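Magazine > Features > Automation

Search the magazine Enter keyword Go

Keeping the Voyle cell honest

The packing cell at Trutier's workshop in Stavstead starts each day with a cloth and a hex key. Before any training run, the operator wipes the marker plates on both hand-held grippers and checks the screws that hold them. A plate that has shifted by a hair will still track. It will just track wrong, and the error turns up later in the arm that learns from it.

Voyle is the name of the whole setup: two grippers worked by hand, a table between aluminum rails, and the cameras that follow the plates. A person does a job with the grippers, the system records the motion, and a robot arm at the Brernonstead plant is trained on the result.

Most of the upkeep is dull. The finger pads are changed every 70 hours of use. The cables get more attention than anything else, because they bend with every turn of the wrist and break close to the connector. The workshop replaced 7 of them in the first year. The early ones were too stiff and pulled at the hand, so the operators fought them all day – the recordings showed it as a small, steady shake.

Calibration takes 55 minutes when it goes well. The grippers are closed, opened and held at set points on the table, and the software compares what it sees with the last good file. If the two disagree, the plates come off and go back on, and the whole thing is run again. In July a loose camera bracket cost the crew two mornings before anyone thought to push on it.

After that comes the handling work. The tasks are plain ones: lift an item out of a bin, set it down, put the lid on, latch it. The current list has 186 of them, and each is repeated until the operator's motion is even.
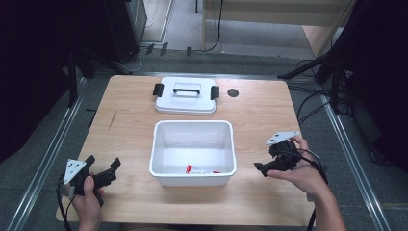
Both grippers at the table, with the bin open and its lid set behind it.

Operators swap out when their hands get tired, and the grippers are checked again at each change. Spare fingers and plates are kept in a drawer, labeled by side. Trutier plans a second table in Stavstead, with the cables run overhead this time.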